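Cups, Racks and Tabletops: Notes from a Kitchen Fittings Buyer

Filed under Interviews, 30 May 2018

The buyer for Kitlow, a supplier of kitchen fittings and tableware to rental apartments, works out of two rooms above the warehouse in Pornville. She agreed to talk on the condition that the conversation stay on products and leave the company's accounts alone. Most of what follows concerns plastic cups, which she considers the least understood item in a furnished kitchen.

"People spend weeks on the faucet and ten minutes on the cups," she said. "The faucet gets one complaint a year. Cups get a complaint a week."

Kitlow lists 136 tableware items. Cups account for a small share of the list and a large share of the replacements. The usual faults are scratching on the inner wall, clouding from the dishwasher, and rims that go out of round. She measures the last of these with a caliper, taking two readings at right angles across the mouth. A difference of more than a sixteenth of an inch means the cup will rock when it is set upside down. 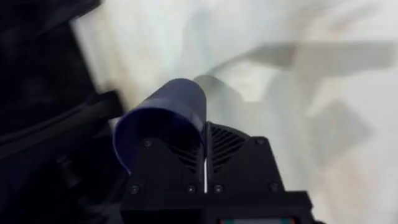
Color came up early. Kitlow used to buy white and clear cups only. Clear shows every scratch, and white picks up tea stains within a season. The company moved to blues three years ago, beginning with a line called Plirel, and has since added darker shades.

"Dark blue hides tea and shows lime," she said. "Light blue is the reverse. If the building has hard water, I send the light ones. If I don't know the water, I ask for a test strip from the kitchen tap before I ship."

She was less sure about very dark cups on a practical point. A dark interior makes it hard to tell whether the bottom is clean, and tenants moving in tend to look there first. Her advice to cleaning crews is to tip each cup toward a window and run a finger around the bottom corner. A rough ring means detergent residue, and the cup goes back through a plain rinse.

On shape, her preference is plain. A body that narrows toward the base will nest, and six nested cups take up little more shelf than two standing side by side. A straight wall holds more for the same height but has to be stored singly. Nested cups have their own problem: they lock together if put away damp. "Twist, don't pull," she said. "Warm water on the outside one if it still won't go. I have seen people use a knife, and then they order a new cup."

The dish rack was the next subject. Kitlow tests each rack on a wooden tabletop before listing it, with a mix of cups placed on and near it over a working day. The checks are simple: whether the rack slides when loaded on one side, whether a cup drains completely when inverted, and whether the feet leave marks on the finish.

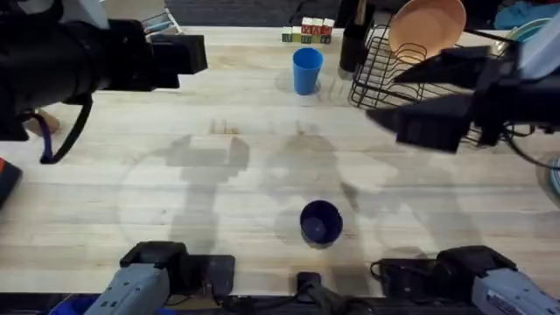

Placement matters more than the rack itself, in her view. She wants a hand's width of clear table in front, so that a cup can be put down before it is racked. Racks pushed to the front edge get knocked. Racks pushed against a wall keep the back row wet, and the wall paint suffers for it. For narrow counters she specifies the rack be turned with its short side forward, even though it looks wrong in the listing photographs.

The load test runs to 300 cycles of placing and lifting a cup. The figure was inherited from an earlier buyer, and she has never found a reason to change it. Rubber feet usually fail first. Coated wire fails next, at the welds, where the coating is thin.

Asked which supplier does the best welds, she named Zaki and then added that their drip trays are too shallow.

We finished on wood. Kitlow prefers pale surfaces for its furnished kitchens on the grounds that crumbs and drips are found and wiped sooner on a busy dark grain if the lighting is good, but most rental kitchens do not have good lighting. Pale wood is the safer choice there. It does gray where water is left standing.

"Wipe with the grain, dry with the grain," she said. "Look at it from a low angle afterward. A film of soap will show up as a dull patch, and you can't see it from straight overhead."
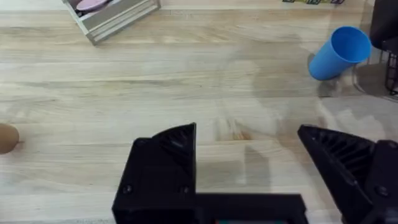

Care schedule used by Kitlow

Daily: wipe the tabletop with a damp cloth, then a dry one. Empty the drip tray.

Weekly: lift the rack and clean under the feet. Check cups for residue at the bottom corner.

Every June: re-oil bare wood, check rack welds for rust, measure a sample of cup rims and replace any that rock.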